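Jellus publishes the upkeep routine for its trouser-folding cell, including the dull parts

Canside, March 5, 2018 - Jellus, the garment handling workshop, has today released the full maintenance notes for Harik, the two-armed cell that has been folding trousers at its Canside premises since last May. The notes run to 23 pages. They cover setting up, daily care, weekly care, and a long section headed "Before you ring Inger", which staff say is the part most often skipped.

Harik was bought in to fold. It does fold, on most days and with most trousers, and the company has put out several cheerful announcements to that effect. The new document deals with the hours in between, when the cell is being wiped, tightened, re-zeroed or stared at by somebody holding a hex key.

"People come to see the arms move and they leave asking about software," said Pilar Insaurralde, who runs the cell day to day. "I spend my mornings on finger pads. If you want to know what my job is like, it's mainly finger pads."
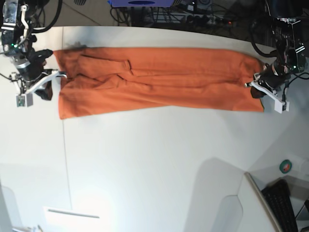
The morning routine starts with both arms parked and the motors off. The operator checks the cables from wrist to shoulder by hand, feeling for any that have gone stiff or worked loose from their clips, then wipes the table with a barely damp cloth and leaves it to dry. Cotton lint is the chief enemy. It collects on the pads, where it acts as a very good polish, and a polished pad will let go of a waistband with no warning and no remorse.

Once the motors are on, each arm is sent to its zero position and compared with a printed card. If a joint is out, it is re-zeroed before any cloth goes near it. Jellus is frank that this rule was written after a spell in which it was not followed, and a number of trousers were folded with great accuracy slightly to one side of where they were.

Next comes what the notes call the stretch test. One pair of trousers is laid flat across the table with one leg on top of the other, and each arm takes an end. The operator asks for a gentle pull and watches the cloth between the grippers. Even tension means the day can begin. If one end creeps, the pads on that side are cleaned and the test is done again. If it creeps a second time, the pads come off.

The test garment is always orange. The first candidate was a white pair, chosen by a meeting, and on a white table it gave the wrist cameras very little to go on.

Pads are replaced after 2,000 grips, or sooner if the face has gone shiny. Changing a set takes up to 10 minutes, most of it spent on the screws, which are small and have a gift for rolling. The notes advise putting a tray underneath. An earlier draft advised care, and the tray has proved more dependable. 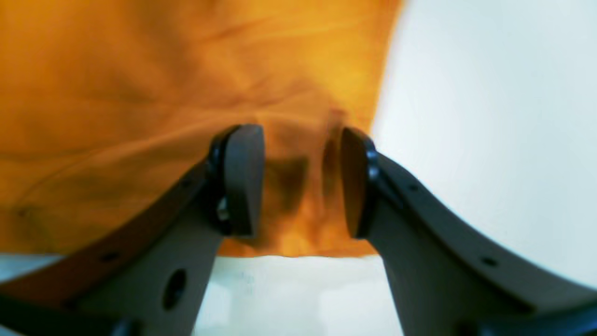 By Inger Hafstein, Maintenance Lead, Jellus

I was asked to add a few words on the fingers, as I am the one who gets the phone call.

The pads should be brought together slowly with no cloth between them and looked at from the side. You want the faces level with each other across the gap. If one leans, loosen its bracket a quarter turn, press the pad square with your thumb and do the screw up again. Please don't bend the finger. It will let you, and then it will remember.

After that, try it on cloth. Close on a single fold near the hem and look through the wrist camera. A good pinch draws the fabric up into a neat bunch between the pads, and the rest of the cloth stays more or less where you put it. If the whole hem comes along for the ride, you are gripping too deep. Raise the approach height by one step and try again. One step, please - I have seen people go up five and then report that the arm is "missing on purpose".

Closing force is the setting everyone wants to turn up. Leave it where it is. In our log of 174 dropped garments, the usual cure was a clean pad, and the extra squeeze mostly gave us creased trousers and a warm motor. Write down what you changed, and write down what it was before you changed it. The second number is the one I will ask for.

Availability

The notes can be had free of charge from Jellus on request, in print or as a file. The printed copy has a wipeable cover, following experience with the first one. A shorter card for fixing beside the cell is being prepared with Hamel, the Canside print shop, and is due in May.

Visits to see Harik at work can be arranged through the front office. Morning visitors should expect to see the cleaning.

Notes to editors

Jellus handles folding, sorting and packing for small clothing makers. Harik is the company's name for its folding cell and is written with one capital. Pilar Insaurralde and Inger Hafstein are both available for interview, though not at the same time, as one of them has to stay with the machine.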